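Cables on the table: a truce

Posted 03/12/2022 in Small Rooms, Small Wars

Every table in a home becomes a workbench if you leave it alone long enough. Mine is round and white, meant for breakfast, and by March it had taken in so many leads that I ate toast standing up at the sink. A few things that have helped, in no order I'd defend.

Coil before you set down. A lead dropped in a heap will knot itself out of spite. Loop it loosely, as wide as your hand, and lay it flat near the edge on the side you reach from. Don't wind it tight around the plug, where it will crack first.

Pinch the lead close to the plug when you move things. Tugging from the middle is how I sent 11 screws and a saucer to the floor.

Label both ends. Masking tape and a pen will do. I bought a pack of Prilla tags, 62 to a sheet, and used nine before the sheet went missing under the cables.

Don't let leads hang off the far side. They look tidy from your chair — that's the trap. Anyone walking past has a knee, and the knee will win. A Lotum clip on the rim holds three of them, four if you're rude to it.

Keep beans away from bare electronics. Coffee grounds travel. If the grinder must share the table, put it at the back and wipe around it before you open anything with a circuit board in it. Milk belongs in another room, possibly another house.

Taking an espresso machine apart? Give it a desk of its own. It will sit there with its insides out far longer than you told everybody it would, and you'll want the breakfast table back. Put the fittings in a lidded jar the minute they come off.

Park the notebook where your writing hand lands. Mine goes on the right, at a slant, and I draw every connection before I undo it. The drawings are terrible and I have needed all of them.

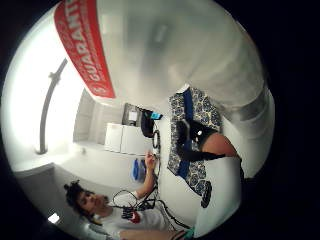
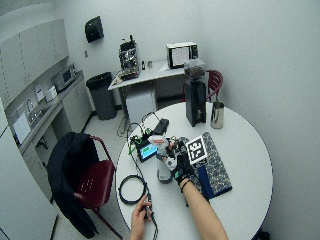

Black cables on the white tabletop, in both.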